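About Plellport

Plellport writes and maintains working rules for small robot cells that handle food and household goods. We started in Curdale with three engineers and one bench. We now have a staff of 12 and keep two test rooms at the same address.

What we do

Our main product is the Valtelton Cell Practice, a set of written procedures for sites that run gripper arms on open tables. It covers table layout, marking, gripper inspection, operator access and record keeping. The Practice does not replace national or international safety standards. A site must meet those first. Our procedures deal with the daily work that such standards leave to the operator.

The current revision was issued on February 27, 2019. It has seven parts. Part 3, on table marking, was rewritten in full after nearly 12 months of trials in our own rooms.

Table marking

Work areas are marked with tape in a color that contrasts with the table surface. Tape is laid before any object is placed. Containers may sit on top of a tape line, but the line must continue far enough past the container to be found again when it is removed. Lifted or torn tape is replaced, never patched. Fingers are opened fully before the arm moves over a marked area, and fastener heads on the gripper mount are checked at the start of each shift.

Fruit is our standard test item for soft handling. Apples vary in size, color and surface from one piece to the next, and a rule that holds only for identical blocks is of little use on a packing line.

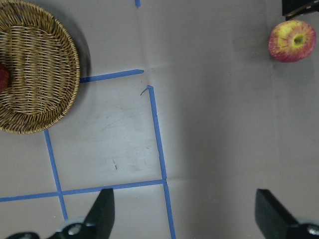

Asante wrote to us in April that Part 3 asks too much of a site that changes its layout several times a day, and that re-marking takes longer than the task itself. We accept the point in part. The next revision will allow a site to keep up to five registered layouts, each with its own drawing, and to switch among them without a new inspection.

How rules are changed

Any site using the Practice may propose a change in writing. A proposal must state the clause, the problem observed and the suggested wording. We test it on our own tables before publication. Rejected proposals are kept on file with the reason for rejection and are open to all registered sites.

Visits

The Curdale test rooms can be visited by appointment. Visitors stay outside the floor line while an arm is powered. Closed shoes are required.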